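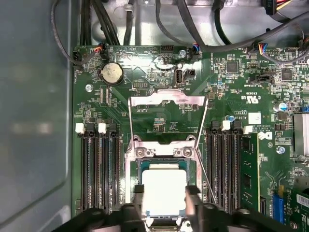
A CPU socket is the part of a computer's motherboard which holds the processor and connects it electrically to the rest of the board. In desktop computers and workstations the socket makes it possible to take the processor out and put in another one without soldering. The type described in this article is the land grid array, usually shortened to LGA, where the contact springs are in the socket and the processor has only flat pads on its lower side. The processor is seen from above as a pale metal square, the heat spreader, with a thin green edge of the substrate showing around it. A metal bracket is screwed to the board around the socket, and a hinged plate, called the load plate, is raised before the processor can be put in or taken out. On a workstation board the memory slots may stand in two banks, one on each side of the socket, and it is common that they are only partly filled.

Name

The word "socket" is used for the whole assembly, but also for the plastic body alone. In repair manuals the metal parts are often named separately, as the independent loading mechanism. In everyday speech people say "the processor holder" or "the CPU slot". The second of these is not correct in a strict sense, because a slot is a long and narrow connector, like those for memory modules and expansion cards. Some desktop processors of the late 1990s were in fact sold on a card which went into a slot, and this is probably one reason for the mixed use.

Parts

The socket body is made of plastic and is soldered to the motherboard. It carries a field of contacts, each one a small bent spring. These springs are thin and are easily damaged by a finger, a sleeve or a falling screw.

Around the body is the metal frame. The load plate is joined to this frame by a hinge and has a rectangular window in the middle, so that the heat spreader stays free and can touch the cooler. A lever at the side presses the load plate down and is then held under a hook. When the lever is closed, the pads of the processor are pushed against the springs with an even force.

A plastic cover is placed over the contacts at the factory. It should be kept, as many sellers do not accept a returned board without it.

Removing the processor

Work on the socket is done with the power cord taken out and with the case lying on its side, the open side up. In this position the motherboard is horizontal, and a processor which slips from the hand falls only a short way.

The cooler is taken off first. Its screws are loosened a little at a time in a crosswise order. Old thermal paste can hold the cooler strongly to the heat spreader, and it should then be turned gently to the left and right before it is lifted. On LGA boards the load plate normally keeps the processor in its place during this step.
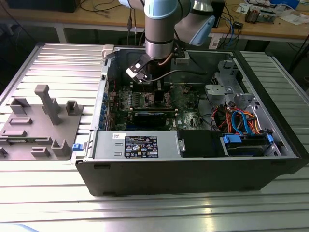
Long expansion cards are left in if they do not cover the socket or the lever. A graphics card can stay in its slot in many tower cases, but cables which hang over the board should be moved to the side and, if needed, held with a strip of paper tape. Drives on plastic rails do not usually need to be taken out.

The lever is pressed down, moved a little outward and let up slowly. The load plate is then opened fully. The processor is held by two opposite edges and lifted straight up. It should not be slid or tilted, because a corner which drags over the contacts can bend several of them in one movement. The gold pads on the lower side are not touched.

Installing the processor

The processor fits in one direction only. There are small notches in its edges, with matching keys in the socket body, and one corner is marked with a triangle. It is lowered straight down and released when it rests flat. No force is needed at this point. If it rocks, it is lifted and placed again.

After this the load plate is lowered and the lever is closed. The lever needs noticeable force and may make a scraping sound, which often worries people who do the work for the first time.

Bent contacts

Damage to the contact field is best seen with a lamp held low at the side. The springs form a regular pattern, and a bent one breaks the pattern of reflected light. The effects are different from case to case: the computer may not start, it may show less memory than is installed, or it may work normally if the contact is one of those not used. A contact can sometimes be bent back with a fine needle under magnification. Broken contacts cannot be repaired at home.
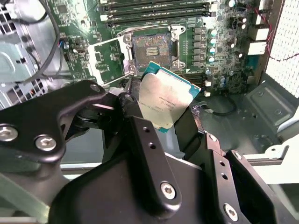

Raili Suominen objects to the usual advice that the processor should be lifted out as soon as the load plate is open. In her view it is better to wipe the old paste from the heat spreader while the processor is still locked in the socket, as it then cannot move under the cloth. She adds that the cloth must be only slightly damp with alcohol. Other writers prefer to clean the processor outside the case, where no drop can reach the springs. Both methods are in use.

Storage

A removed processor is kept in a plastic clamshell or in an antistatic bag with a stiff card behind it. Loose storage in a drawer together with screws is a common cause of scratched pads. The empty socket is covered again with its plastic cover.

See also

Heat spreader
Memory slot
Motherboard
Thermal paste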